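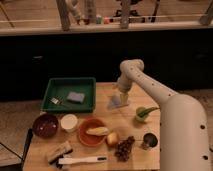
Kiltbridge混合慢投垒球联赛的决赛打完有一阵子了，我还是想把限时规则这件事单独开一帖说清楚。先讲立场：我是Cullinane的替补外野手，决赛没上场，坐在板凳上看完的，不想翻案，奖杯归Dosach，这个没问题。我想谈的是明年规则怎么写。赛后两队坐下来吃东西，桌上也就是图里那些，托盘、碗、杯子、吃的，大家围着浅色的木桌讲了一晚上，讲到最后连“新的一局从什么时候算开始”都有三种说法。联赛规则第七条只有一句话：比赛满60分钟后不再开新局。没写谁计时，没写从哪一刻起算，也没写上一局什么时候算结束、下一局什么时候算开始。

决赛的情况是这样。四局下打完，我们主队领先一分。第三个出局是一个二垒方向的滚地球，传一垒封杀。主审看了自己的手表，说没到60分钟，打第五局。我们这边的记录员看Culto，Culto上已经过了60。主审说以他的表为准，第五局照打，五局上Dosach得了三分，五局下我们没追回来。整场从第一球到最后一个出局打了84分钟，第五局特别长，中间换投一次，还有一次跑垒妨碍的讨论。

我的建议有两条：
一，计时从主审喊开球算起，由主审计时，记录台同步一个备用表，开赛前两队队长都看一眼。
二，下半局第三个出局成立的那一刻，就算下一局开始。

欢迎讨论，九月那场的对错可以少讲一点。

楼主：外野第四人
发表于2023年10月31日

——

2楼 二垒后面

第二条我同意，很多联赛都这么写，争议最少。第一条有个实际问题：主审手上事情已经很多了，要看好球坏球，要看打者脚有没有踩到板，还要管两边板凳。让他再盯表，最后还是会出现“我觉得还没到”这种话。我倾向于让记录台计时，主审只负责问。

——

3楼 Dosach_17

我是Dosach的，说一下我们这边看到的。

Culto那个计时根本不能拿来当依据。它的钟是从提交先发名单开始走的，不是从第一球开始。那天提交名单以后，两边还在换手套、找垒包钉子，过了几分钟才投第一球。所以Culto显示过了60，说明不了什么。主审的表是喊开球的时候按的，他没错。

另外四局下你们最后那两个打者，每投一球都退出打击区一次，调手套，拍鞋底。大家都看得到在干什么。领先一分，就想把时间拖过去。要谈规则可以，把拖延也写进去。

——

4楼 外野第四人（楼主）

回3楼：Culto从提交名单开始计时这一点我去问过我们的记录员，她说可以手动归零，那天她归了。归没归我不在旁边，不敢打包票。所以我才说开赛前两队队长都要看一眼备用表，这样就没得吵。

退出打击区的事我承认，第二个打者是慢了一点。第一个我觉得正常，他那个球打到脚踝了。

——

5楼 Ciarán Mac Giolla

打到脚踝的就是我。肿了一个星期。我退出打击区是因为疼。

——

6楼 Dosach_17

回5楼：那这个我收回，没看到打到脚踝。第二个打者我不收回。

——

7楼 老捕手

我在这个联赛打了很多年，早先是没有限时的，打满七局为止，灯灭了就改天。后来场地一晚上要排两场，才加的这一条。当时的考虑就是第二场不要太晚开始，没人想到决赛也套用。

所以我的看法跟楼主不一样。我觉得决赛就不应该限时。一个赛季就这么一场，后面又没有别的比赛要用场地，打满七局，谁赢谁输都服气。常规赛你们爱怎么计时怎么计时。

——

8楼 二垒后面

回7楼：决赛不限时的问题是灯。场地的灯租到几点是写在合同里的，超时要加钱。去年为了灯的事情押金就交了3,000，现在还没全退。打满七局按今年决赛的节奏，要打到很晚。

——

9楼 老捕手

那就早点开始。决赛放周六下午，不用开灯。

——

10楼 Hiba Nseir

周六下午我们好几个人上班，尤其是做餐饮的。混合联赛本来女生名额就紧，少两个人就凑不齐先发，要吃自动出局。改周六之前请先问一圈各队，不要像上次改打序那样，通知出来了才知道。

——

11楼 老捕手

可以问。我没说一定要周六。

——

12楼 Úna Mac Giolla

我来说一下记录台这边，因为决赛那天坐在记录台的是我。跟5楼是一家人，先声明，免得有人说我藏着。

Culto我归零了，是在主审喊开球之后归的，晚了一点点，所以要说误差，Culto的钟只会比主审的慢，不会比他的快。它都过60了，主审的表没理由还没过。这是我那天的判断，我到现在还是这么想。

但是我也把话说完：我没有在喊开球的时候跟主审对表。他没来问，我也没过去。规则没要求，我们两个都没做。他后来给我看过他的表，是手动按的那种，中间一局他处理妨碍打击的时候有没有停过，他自己也说不准。

所以我支持楼主第一条，开赛前对一次，每局结束再对一次。每局对一次花不了几秒钟。

——

13楼 Dosach_17

如果真是这样，那主审的表可能停过。这我之前不知道。我还是认为比赛按主审的判定走，判了就是判了，可是每局对表我赞成。

——

14楼 站垒边的

我反对把规则越写越细。这是业余联赛，大家下班过来打球的。第七条加到三款，明年就有人拿着打印出来的规则在场边念。主审说打就打，说停就停，哪边都有吃亏的时候。Cullinane半决赛那次也是多打了一局才翻的盘，那次怎么没人开帖？

——

15楼 外野第四人（楼主）

回14楼：半决赛那次离60分钟还有一大截，没有争议。多打一局是因为本来就该打。

不过规则太长这一点我听进去了。我把两条合并试写一下：

“自主审宣布开球起计时。下半局第三人出局时，计时未满60分钟，则进行下一局。计时由主审负责，记录台备份，每局结束时核对，两者不一致时以主审为准。”

就这些，比现在多两行。

——

16楼 二垒后面

“以主审为准”跟没写有什么区别？九月那场按这个写法结果一样。

——

17楼 外野第四人（楼主）

有区别，每局都核对的话，第二局就会发现表不一样，当场调，不会到第四局才发现。最后总要有一个说了算的人，我觉得就是主审。

——

18楼 Isla Paewai

说一个别的联赛的做法给大家参考。我搬过来之前打的那个，是到时间以后“打完这局再加一局”。就是说时间到的时候不管在哪个半局，打完当前这一局，再打一局，结束。好处是双方都提前知道哪一局是最后一局，落后的那边能安排代打，领先的那边拖时间也没有用，反正还有一局。

坏处是比赛会长一点。可以把限时往前提。

——

19楼 老捕手

18楼这个好。拖时间没有用，这是关键。

——

20楼 Dosach_17

我也觉得18楼的办法比改计时强。不过要配合分差规则，现在领先10分以上提前结束是从第五局开始算，如果限时提前，很多比赛打不到第五局，分差规则就等于没了。要改成第四局起算。

——

21楼 站垒边的

看，我说什么来着，改一条就要改第二条。

——

22楼 二垒后面

回21楼：分差规则本来就该改。今年有一场三局就差了14分，还得站在那里打完第四局，赢的输的都没意思，外野手冻得直跳。

——

23楼 Hiba Nseir

分差规则从第四局起算我同意。但我不同意一到10分就强制结束，弱队一年就打那么几场，交一样的钱，结果每场都比别人少打两局。可以给落后的那一队选，想打就继续打，成绩按10分差记。

——

24楼 老捕手

给落后一方选，这个也试过。当场没人好意思说不打，最后都打完了，跟没有一样。

——

25楼 Hiba Nseir

那是因为当时要队长在两队面前说。让队长私下跟主审说就行了。

——

26楼 Ciarán Ó Ceallaigh

我是联赛这边排赛程的，一直在看，统一回几句。

限时规则明年会改，怎么改要等各队队长开会投票，每队一票，帖子里的意见我会整理过去。目前看有三个方案：楼主15楼的写法；Isla的“打完再加一局”；决赛不限时。第三个跟前两个不冲突，会分开投。

灯的押金确实还有一部分没退，跟场地方在谈，这个跟规则没关系，请不要放在一起讲。

决赛结果不改，也没有队伍提出正式申诉。主审那边我聊过，他愿意明年继续吹，也同意每局对表。请不要在帖子里点他的名字。

周六的事情会发问卷给各队，不会直接发通知。

——

27楼 外野第四人（楼主）

谢谢。Isla的方案我也可以接受，如果投票的时候我那条票少，就并到她那条里，计时从开球算起这半句留着就行，哪个方案都用得上。

——

28楼 站垒边的

我会跟我们队长说投维持现状。

——

29楼 Dosach_17

我们队长应该投加一局。拖延那条有没有人愿意一起写？比如每个打席只能退出打击区一次，受伤或者主审同意的除外。

——

30楼 Ciarán Mac Giolla

受伤除外这几个字我支持。

——

31楼 二垒后面

29楼的我可以帮忙写，私信你了。换投的热身球数也顺便写一下，现在是随便投，有人能投到打者坐下来。

——

阅读时间：8分钟
分享 10　评论 4

读者评论

Kiltbridge路人：加一局的办法我们五人足球那边用不了，不过计时要对表这个一样，每星期都吵。

左打右投：现在第七条的原文有没有链接？官网上那份是旧的，还写着打满七局。

外野第四人 回复 左打右投：旧的那份先别看，新版在各队队长手里，我问问能不能贴出来。

板凳坐穿：问卷什么时候发？我们队有人冬天不看群。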